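**El Grandness responde a los rumores de traspaso: "No hay ninguna oferta firmada"**

26 de marzo de 2025

El club de baloncesto Grandness quiere precisar su posición ante las informaciones que lo sitúan en una negociación a tres bandas con el Sustdale y el Slaoui por el ala-pívot titular del primero. Hasta la fecha se han recibido llamadas, mensajes de intermediarios y una propuesta verbal. Ningún documento.

La dirección deportiva lleva desde febrero leyendo que el acuerdo es inminente. En ese tiempo se han publicado 3 versiones distintas del intercambio, con jugadores diferentes en cada una, y en dos de ellas figuraba un base que ni siquiera puede ser traspasado esta temporada. El club agradece el interés, pero recomienda cautela con las fuentes "próximas a la operación".

Según lo que se ha trasladado de palabra, el Sustdale ofrecería dos jugadores jóvenes y una futura elección de draft. El Grandness duda de que esa elección valga lo que se dice: está protegida hasta el puesto 17 y podría tardar años en hacerse efectiva. En cuanto al Slaoui, su papel se limitaría a absorber un contrato – si es que le cabe en la plantilla, algo que tampoco ha quedado claro.

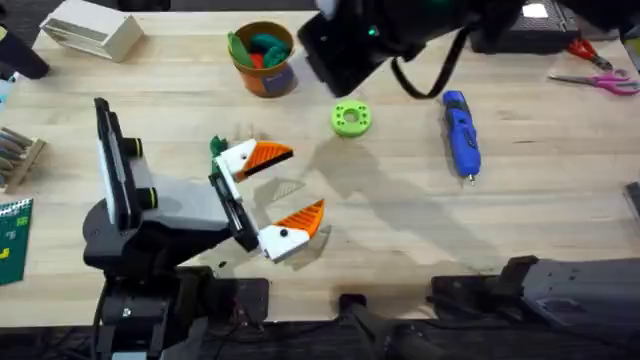

*Mesa de trabajo con dos brazos robóticos y herramientas.*

Tampoco convence al club el argumento de que la afición ya ha dado por perdida la temporada. El último partido en el pabellón de Plunthorpe reunió a 3.564 espectadores, frente a los 3.189 del encuentro anterior. Son cifras modestas y no demuestran gran cosa, pero cuesta ver en ellas la desbandada que se ha descrito.

El jugador sigue entrenando con el grupo y está disponible para el próximo partido. Tiene contrato en vigor y no ha solicitado su salida por escrito. El club no comentará las conversaciones privadas de sus representantes ni las cantidades que circulan en redes sociales.

Si llega una oferta formal, se estudiará. Cualquier movimiento de plantilla se anunciará por los canales oficiales del Grandness una vez superados los reconocimientos médicos y registrada la documentación en la liga.

**Contacto para medios:** Departamento de Comunicación del Grandness, pabellón de Plunthorpe.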